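Grunden turns 100, and the old minute books are coming home

7 October 2019

Grunden has its first town minute books back, and what a birthday present they make! The two leather-bound volumes, which cover the town's first seven years as an incorporated place, went on view this morning in the front room of the library on Hadgu Street, and there was a line at the door before it opened.

The books had been in the county seat at Flundance for so long that most people here assumed they were lost. They were found in July on a bottom shelf in the records annex, filed with drainage maps, and the county agreed to hand them over in time for the centennial.
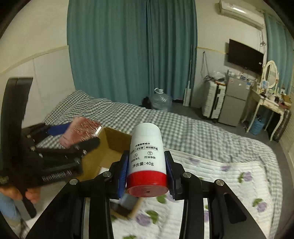 A white bottle with a red cap, net content 40g.

They are wonderful reading. The first meeting was held above the feed store and lasted well past midnight, mostly over the question of what to call the place. Half the room wanted Ukolix, after the creek, and the other half wanted Grunden, after the railroad siding where the mail was dropped. The clerk wrote down every vote, crossed several out and wrote them in again – you can still see where the pen went through the paper. Grunden won on the third try.

After that came the business of running a town. There is a dog tax, repealed a month later. There is a long quarrel with Flundance over who should pay for the bridge, which takes up most of the second volume and was still going when the pages ran out. One entry records the purchase of a bell, and the next meeting's entry records a complaint about the bell.

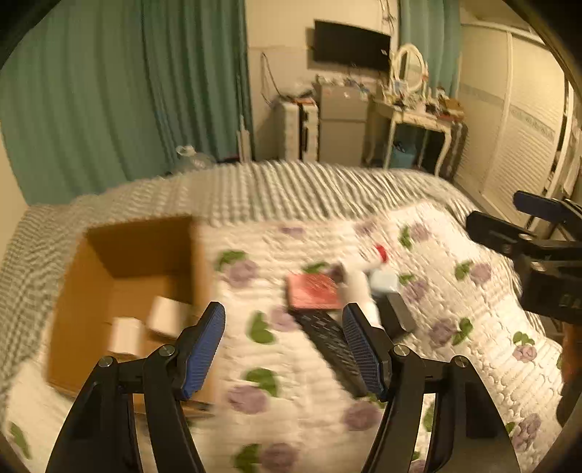 The library has scanned all 102 pages of the first volume, and those can be read on the two computers by the window. The second is in weaker shape and will be scanned over the winter once its spine has been repaired. Readers who know the old family names are warmly invited to help with the handwriting, which gets pretty wild in the fourth year, when a new clerk took over.

The bridge itself will be part of the celebration too. The centennial walk starts at the library steps, follows Ukolix Creek as far as the old siding and comes back across the bridge, with a stop at the lot where the feed store used to be. The school band will play at the far end.

The books stay on view through the end of the month during regular library hours. Admission is free.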